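Stollbridge Open Day: A Morning in the Model Rooms

I went to the April open day at Stollbridge with Sanne Nijs, who is furnishing a small rental unit and wanted ideas for the laundry side of it. The site is a former carpet warehouse on the edge of town. Vermeulen, the company that runs it, now uses the building for full-size model rooms where furniture makers and housing groups can try out layouts before they spend money on them.

Doors opened at 9:30. Parking is behind the building and free, but the entrance is on the street side, so you walk all the way back around. There was coffee at the front desk and a sheet with a floor plan, which I lost before the first room.

Liesbeth Vermeulen led our group. Her father started the business selling bedroom furniture, and she moved it into model rooms five years ago. She gave a short talk in the lobby about how the spaces are used and then let us wander, with the understanding that we could open drawers and sit on chairs but should leave the bedding alone.

The kitchens

The first stop was a pair of kitchens by Bomis. They have the same cabinets and the same sink, but one is laid out in a straight run and the other in an L. I expected to like the L better. After pretending to cook in both, I preferred the straight one, mainly for the long stretch of counter next to the stove. Sanne measured the gap between the counter and the opposite wall in each and wrote it on her hand.

The drawers in both kitchens close softly and take a firm pull to open. One visitor asked about replacement parts and was told the runners can be ordered separately. Prices were not posted anywhere, and you have to ask for a quote.

The bedroom and the laundry

We spent the most time in the part of the building set up as a small apartment. The sleeping area, the desk and the washroom fittings are close together, and the gray striped carpet tiles run right up to the toilet. I would want something easier to mop there in a real home. Liesbeth said the tiles stay down when the layout changes, and that the fittings get moved more often than you would think.

The subject on the sheet for this part was everyday laundry: where clothes get set down on the way to and from the washer. Most floor plans give you a spot for the machine and stop there. At home I put clean shirts on the bed, then move them to a chair when I want to go to sleep, so I was interested.

The answer on show was a plain white plastic basket with holes in the sides and a small wooden cabinet to stand it on. The cabinet is in the light wood used for the headboard and nightstand, and it has short legs, so you can get a broom under it. With the basket on top you don't have to bend as far to reach the clothes. The washer is a front loader with a flat top, and a basket fits up there too.
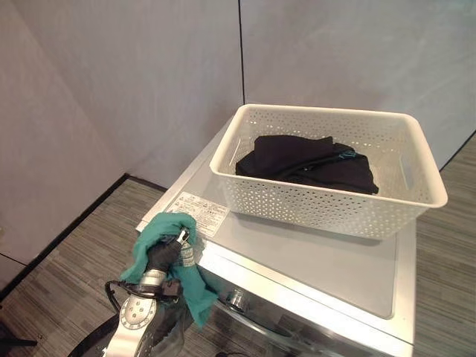
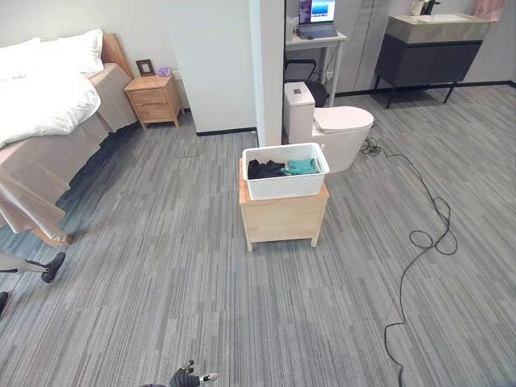

What we took from the laundry setup

Sanne liked the cabinet more than the basket. Her unit has no room for a full dresser, and a low piece like this could hold towels and still give her a surface. She asked whether it came in a narrower size. It does, under the name Brokby, and the price she was quoted was 195 for the standard one and a little less for the narrow one. Delivery is extra.

I liked the basket. The perforated sides let air through, and it is a shape that can be rinsed out in a tub. My own is canvas and has a mildew smell I have not been able to get rid of.

We disagreed about using the top of the washer. Sanne thinks anything left up there will end up on the floor during the spin cycle. Mine has held a box of detergent for years without trouble, but the floor under it is concrete — hers is on an upper story with wood joists, and she may be right about that one.

The workshop

The last stop was the workshop in back, where panels are cut and test pieces put together. It was noisy and we were handed ear plugs. There are 3 saws, and only one was running. A man at the bench showed us how a cabinet leg is attached with a plate and screws so that it can be replaced if it gets kicked loose. He let two kids in our group tighten one.

Getting there and practical notes

The bus stops a short walk from the front door. The open day is free, but you do need to sign up, and the morning groups fill first. The model rooms are all on the ground floor. There is no food apart from cookies at the desk, so we drove back into town for lunch, and Sanne copied the measurements off her hand onto a napkin before she washed up.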